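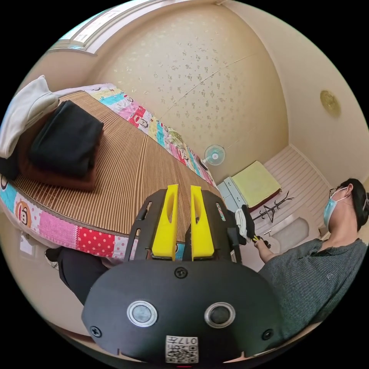
Deltholm wrote:

> Has anyone on the list switched to separate duvets, one each, in place of
> one big one? We have a king-size Bamer and I wake up with a corner of it
> every morning. My worry is how it looks when the bed is made, and whether
> a wool one is too warm for July. Also, what do you do about washing?

Yes! We switched last summer and I am never going back. We used to have one enormous comforter and fought over it like two dogs with a sock. Now I have a thin wool one from Juntunen and my husband has a Skilo, the all-season kind that snaps together out of 2 layers. He pulls the top layer off when the weather turns and I just keep mine all year (I'm always cold, so take my word on warmth with a grain of salt).

As for July, wool was fine for me. I slept under it every night but a couple, with the window open and the fan going. My husband tried it for a nap and said it was like being under a sheep, so there you go.

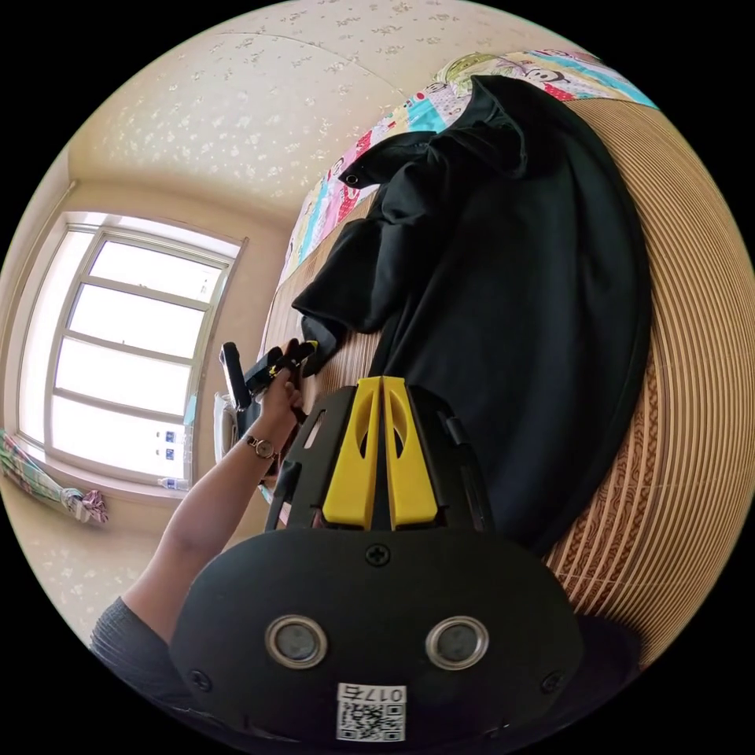
Making the bed took some getting used to. I tried folding each one lengthwise in thirds, hotel style, and it looked very nice for a week, until I got tired of doing it. These days I lay them side by side so they overlap in the middle, throw a cotton coverlet over the whole thing and call it done. Get the coverlet one size bigger than you think you need, or it rides up at the sides.

Washing is where you come out ahead, I think. The old one didn't fit in our machine and I had to haul it to the laundromat. A twin goes in at home with room to spare. The wool I mostly just air out on the porch rail on a dry day, and I wash the cover with the sheets.

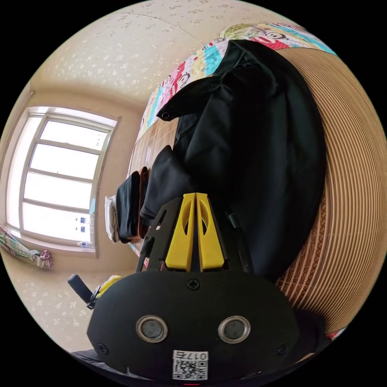 One thing I'd do differently is the covers. I bought mine with buttons, and one popped off in the dryer right away. Zippers next time, or those little ties in the corners, which keep the filling from sliding down to your feet.

If you're not sure, borrow two twins from the guest room and try it for a couple of weeks before you spend anything. And does anybody have a trick for getting a wool duvet into its cover alone? I've tried the burrito roll and I end up inside it.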